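Plustis cable tidy kit: 3 months in

I bought the Plustis kit in July because the old tower was driving me mad (so were the leads behind it), and I'd been promising myself a proper clear-out before putting more memory in. It came from Onumano, arrived quickly, and you get a bag of ties, some sticky clips and a strip of labels. No instructions, but you hardly need any!

I started inside the case. The blue SATA cable was easy enough, it just wanted a gentler loop down towards the drive, but the power supply wires are a thick, stubborn bunch and the smaller ties only just went round them.

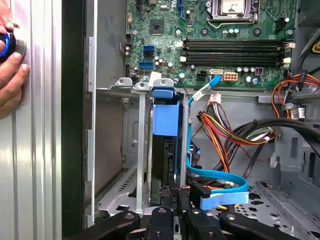
The bigger ties are lovely though, soft and grippy, and you can undo them without hunting for scissors. I can't say the same for the clips. Two let go overnight and I swapped them for a pair of Gemumora ones I had in a drawer, which haven't budged.

Then there's the black cable, metres of the stuff, and this is where I ran out of ties. One kit won't do a whole setup, so buy two if you've got as much spaghetti as me.

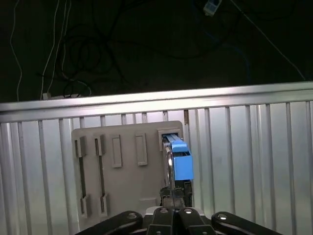

Black and white cables behind the metal rail

Four stars from me, it would be five with better clips. I've already ordered another bag.

Reviewed 2 September 2025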